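Section 8. Installing Grivilau on an Older Desktop

Good news — that old tower in the closet will probably run Grivilau just fine! Our photo library is light on its feet, and giving a retired PC a second life is one of our favorite ways to use it.

Before you start
You need 2 GB of memory and 80 GB of free disk space. Plug the computer into your router with a cable for the first sync.

1. Download the installer and copy it to a USB stick.
2. Start the computer from the stick and choose Full Setup.
3. Name your library. (Have fun with this, you can change it later.)
4. Pick the folders you want to share, then press Build.

Note: A library of 343 albums takes about an hour to build. You can keep browsing while it works.

Caution: Full Setup erases the disk. Copy anything you love somewhere else first.

If you plan to change parts, do it before step 2. Shut down, unplug the power cord and touch bare metal before you reach inside.

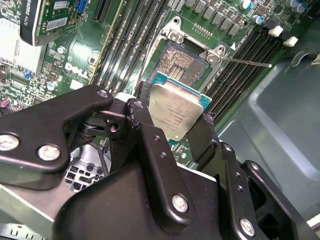
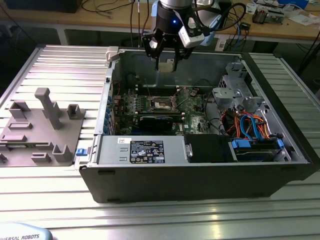
Desktop tower with a Dell motherboard

5. Open Grivilau on your phone and tap Find My Library. It should pop right up!
6. Sign in and invite your family from the People tab.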